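Medau tabletop cell -- setup and care

Equipment page, Whiteley workshop
Looked after by: Revathi Sundaram (setup), Derek Mellor (repairs)

The Medau is our bench cell for handling small household items. It has one gripper, a wrist camera and a white top marked with black dots for placing things.
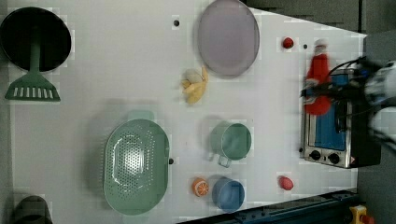
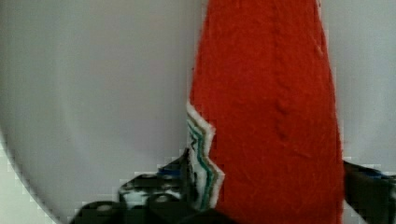 Page last changed: Fri 4 October

What it is used for

Toy kitchen pieces, cups, plates and soft goods. Cloth is the hardest on the fingers, so most of the notes on this page are about that.

Before you start

Wipe the top with a dry cloth. No spray cleaner -- it lifts the dots, and then the overhead camera has to be lined up again. Check that the emergency stop is released and that you can reach it from where you stand. Set the toaster oven down before the smaller items and leave room beside it for the gripper to come in from the side.

Run the warm-up routine at 20 percent speed. Go to 70 percent after that if nothing rubs or clicks. The controller will let you go higher. Please don't.

Gripper fingers

Look at both fingers before each session with cloth. Looped fabric catches on bolt heads, and loose threads end up in the recesses. Pick them out with the plastic tweezers in the Drakura drawer, never a blade. Snug the finger bolts with the 2 mm key, hand tight only. If one finger closes ahead of the other, stop and write it in the log. Derek has the spacing gauge.

Cables

The cables at the gripper need enough slack for a full wrist turn. Turn the wrist by hand with the power off and watch the ties. A tie that has slid goes back to its tape mark. Replace any tie that has gone white at the bend.

Wrist camera

Lens tissue only. If the picture is still soft after cleaning, check the plug at the wrist end before you touch the focus ring. Benedek Veres reset the focus last December and it has held since.

Spares

Finger pairs: shelf 8, left bin
Cable ties and tape: shelf 8, right bin
Camera lead: ask Revathi
Bolts: order through Bistlow, allow two weeks

Faults go in the paper log by the door, with your initials.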